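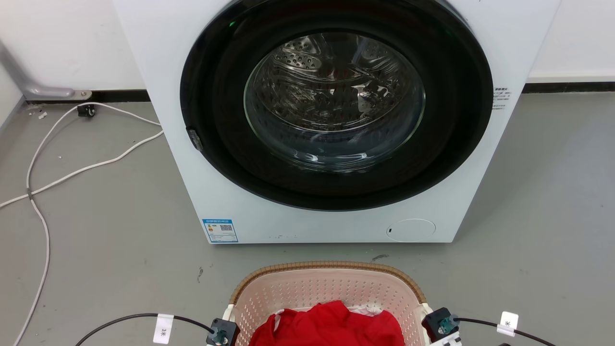 Shared laundry room opens at Beltwood apartments

Residents of the Beltwood apartment complex have a working laundry room again. The ground-floor room reopened in July after being closed through the spring for new plumbing and a new floor. It has five front-loading washers and five dryers, along with a folding table and a deep sink for hand washing.

The old room had top-loading machines that dated from the building's last renovation. Two of them had been out of order for most of the winter, and tenants had complained of long waits in the evening. A leak behind the back wall led the building's manager, Justley Property Services, to close the room and replace everything at once.

The new washers are white with large round black doors and a clear window in the middle, so users can check the drum before they load it and after they take their clothes out. Justley said socks and other small items left in the drum were among the most common complaints in the old room, where the lids were solid and the tubs were deep.

The energy label is still on the front of the washer, in the lower left corner, with a QR code printed on it. The company has asked residents to leave the labels in place until the end of the summer.

The floor is now smooth and gray, and replaces patterned tile that had cracked near the drain. The room was also rewired, and the lights now come on when the door is opened.

The room is open from 6 a.m. to 10 p.m. The last wash should be started by 9 p.m. so that there is time to move clothes to a dryer before the door locks. A normal wash takes 60 minutes. A shorter cycle is offered for small or lightly soiled loads, but it is not meant for towels or bedding.

Payment is by laundry card only. Cards are sold at the office next to the mailboxes, and any balance left on an old card can be moved to a new one there. The price of a wash has not changed. Dryers are now charged by the cycle, and residents no longer have to add time in small amounts.

Front-loading machines need less detergent than the ones they replaced, and a notice on the wall asks people to use the high-efficiency kind. Too much soap was blamed for several overflows in the old room. Powder and liquid are both allowed. Rugs with rubber backing, pet beds and anything stained with oil or paint are not.

Residents are also asked to sort their clothes before they come down, to keep bright reds and other strong colors out of light loads, and to bring a basket for carrying the finished wash. Carts will not be provided for now. The old ones kept ending up on the upper floors, and Justley said it would decide in the fall whether to buy more.

Clothes left in a machine after the cycle ends may be moved to the folding table by the next person in line. Items still on the table at closing time will be bagged and kept at the office until they are claimed.

Anyone who finds a machine that will not start or drain should note the number on the sticker and report it to the office. Repairs are being handled by Ornen Appliance Service, which also installed the washers and dryers.

The smaller laundry room in the complex's north building stays open with its existing machines. It will be closed for a day later in the summer while a water valve is replaced, and a notice will be posted at the north entrance beforehand.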